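**PULTMONT ROBOTICS LAB REPORTS METHOD FOR LEARNING SMALL-PART TASKS FROM HAND-HELD GRIPPER RECORDINGS**

*For release Sunday, 6 p.m.*

PULTMONT - The manipulation group at Pultmont has published a training method that lets a two-finger robot arm learn desk and workshop tasks from recordings made by people using a hand-held gripper. In the group's tests, a policy trained with the method completed 343 more trials than the same policy trained without it, out of 2532 paired trials.

The method, called Elden, addresses a known weakness of learning from demonstration. Small objects with moving parts, such as staplers, hinged tins and tape dispensers, look very different depending on whether they are open, closed or turned over. A policy trained on whole recordings tends to average across these states and closes its fingers at the wrong place.

Elden splits each recording at the points where the object changes state, then trains the policy on the resulting segments with a label for the state at the start and the state at the end. The labels are produced by a small classifier that looks only at the wrist camera view. No markers are placed on the objects, and no outside cameras are used.

Recordings were collected by 18 operators over six weeks. Each operator worked at a plain tabletop with a hand-held gripper whose finger geometry matches that of the robot. Operators were told to approach each object from at least two sides and to pause with the fingers open before contact. The pause gives the classifier a stable view before the fingers hide part of the object. 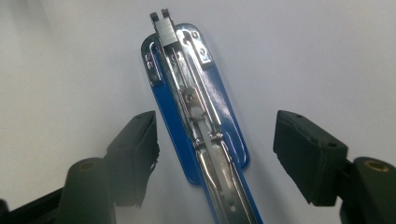 Staplers proved the hardest category in the set. Polished metal produces highlights that shift with every small motion of the wrist, and early versions of the classifier read those highlights as a change of state. The group corrected this by requiring that a new state persist across several consecutive views before a segment boundary is placed. The change removed most false boundaries, at the cost of placing true ones slightly late.

The robot tests were run on a Skov arm in a single room with fixed lighting. Every trial was scored by an operator who did not know which policy was running. A trial counted as complete only if the object reached the requested state and was released without tipping over or leaving the marked work area. Partial completions were logged but do not appear in the headline figure.

The report lists several limits. Gains were concentrated in tasks with a clear hinge or slide. For soft items, including cloth pouches and rubber grips, the two policies performed at the same level. Transparent lids caused the classifier to fail often enough that they were dropped from the final comparison - results for that category are given in an appendix. The method has not been tested on arms with more than two fingers, and all tasks used one arm only.

Training the classifier adds a modest amount of computing time and does not need to be repeated when a new task uses objects already in the set. A new object type requires a fresh round of labeling, which the group did by hand.

Briltton, which supplied the test benches, had no part in the design of the trials or the scoring.

The report, training code and segment labels are available from the Pultmont manipulation group on request. The raw recordings will be released in June, after file checks are complete. A second study, covering tasks in which one object must be opened before another is placed inside it, is under way.

**Media contact:** Press Office, Pultmont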